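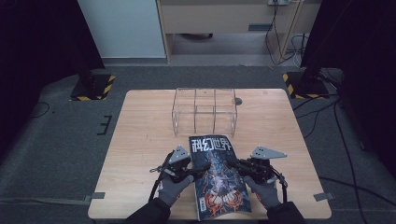 Replace the pads on a count

Most maintenance plans for hand-held grippers are written by people who look after robot arms, and it shows. They give a page to cables, a page to firmware, and one line to the finger pads: inspect and replace as needed. I think that line should be struck from every plan that has it. Pads should be changed on a count, the same way a shop changes inserts or filters, and the person holding the gripper should have no say in it.

The case against me is easy to state. Pads cost money, a pad with a rough top edge may still grip well, and a trained operator can feel slip. Kadir Kozan, who ran the bench at Durnstead before I did, held this view and kept good records to back it. In his last log there are 481 sessions and only 12 pad changes. By his measure the station was healthy.

My trouble is with the measure. He counted drops. A pad on its way out does not have to drop anything. The operator squeezes a little harder, or comes in at a slightly different angle, and the object is lifted as before. The log says pass. The recorded motion has changed, and whoever trains on it later gets the habits of a tired pad along with the task.

Thin, glossy things make this worse. A box gives the pads two flat sides and forgives a lot. A magazine bends, slides on its own cover, and has to be held with both grippers at matching force or it twists. It is the first object I put on the table after any service, ahead of the clear acrylic box and well ahead of anything rigid.

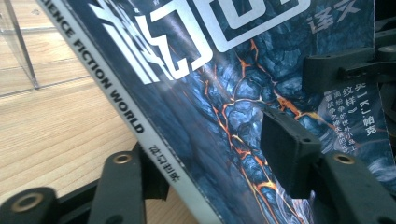
Pad on the front cover, with the brass bushings of the linkage in the foreground.

Then there are the pivots. Brass bushings in black arms are a sensible choice, and I have no wish to see them changed. But play in a pivot and wear in a pad look alike from the outside: both let the pad tip when the load comes on. If pads are changed only when someone complains, you never know which of the two you fixed. With fresh pads on a fixed count, any tilt that remains belongs to the linkage, and you can go straight there. Our first season of doing this cut the time spent on fault finding more than any change to the software did. 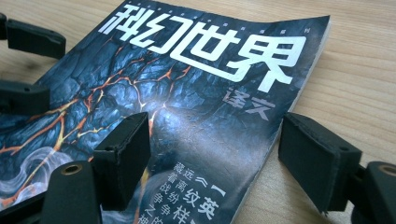 Pads open, the left over the cover, the right just past its edge. Check the top rims as well as the flat faces.

The count I use is 221 grips per pad pair. It came out of our own bench with our own objects and should not be copied. Yours might be 40 if you handle sandpaper. Ye-rin Yeo, who keeps the second station, argues for a lower number on the left gripper than on the right, and her logs support her. I still change both sides together. Mixed pads give mixed force, and the saving is small.

Between changes, the routine is short. Wipe the flat faces dry. Trim stray fibers from the top edge with flush cutters; do not pull them. Seat the pad screws. Move each arm by hand through its full travel with the cable hanging the way it will hang in use, and feel for a catch. Then look at the floor: tape still down at the table corners, stands where they were, cables clear of the feet. A table that has crept will send you looking for a gripper fault that does not exist.
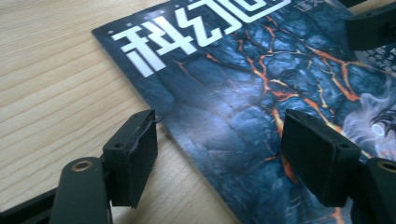 Frayed top edge on the left pad, with one stray fiber at the corner.

I will grant the other side one point. A fixed count throws away pads with life in them, and on a station that only runs demos I would not bother. On a station whose output is kept, the pad is part of the measurement. Write the number on the bench log, start it at zero with every new pair, and stop at the number even in the middle of a session. Berkay Akyol calls this wasteful. He also has three boxes of recordings he can't date to a pad.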